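Les piles : comment ça marche et comment les trier

Dans la télécommande, la lampe de poche ou la petite voiture qui roule toute seule, il y a des piles. On les oublie facilement, jusqu'au jour où l'appareil s'arrête.

Qu'y a-t-il dans une pile ?

Une pile est une petite boîte fermée. À l'intérieur se trouvent des produits chimiques qui réagissent entre eux. Cette réaction met en mouvement des particules minuscules, les électrons. Quand la pile est placée dans un appareil allumé, les électrons circulent dans les fils : c'est le courant électrique.

Une pile a deux bouts différents. Le côté avec un petit bouton est marqué d'un +, c'est la borne positive. L'autre côté est plat et marqué d'un –, c'est la borne négative. Si on met la pile à l'envers, l'appareil ne marche pas.

Pourquoi y a-t-il plusieurs tailles ?

Un réveil consomme très peu, une petite pile lui suffit longtemps. Une grosse lampe consomme davantage. Les grosses piles rondes contiennent plus de produits chimiques et durent plus longtemps. Les plus courantes à la maison portent les lettres AA et AAA. Les AAA sont les plus fines.

Il existe aussi des piles rechargeables – on les appelle des accumulateurs. On les remet dans un chargeur quand elles sont vides. Les autres ne doivent jamais être mises dans un chargeur, elles pourraient couler ou chauffer.

Trier les piles

À l'atelier de Jucélia Tavares, les enfants apportent les piles trouvées dans les tiroirs. En juin, ils en ont réuni 797. Avant de les ranger, on les étale sur une table pour bien voir leur taille. 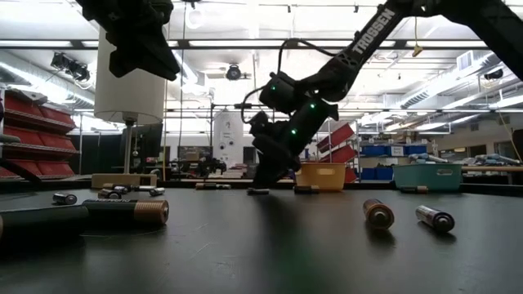
Des piles de plusieurs tailles sur la table de tri. Au fond, un bac jaune orangé et un bac vert.

Une pile usée ne va pas à la poubelle. Elle peut contenir des métaux qui polluent la terre et l'eau. On la dépose dans une boîte de collecte, au supermarché ou à la déchetterie. Dans une usine, ces métaux sont séparés et servent à fabriquer d'autres objets.

Trois règles à retenir

Ne mets jamais une pile dans ta bouche.
N'essaie pas de l'ouvrir.
Si une pile a coulé, n'y touche pas et appelle un adulte.

Les piles boutons, plates et rondes, sont très dangereuses si on les avale. Il faut alors prévenir un adulte tout de suite, même si on n'a pas mal.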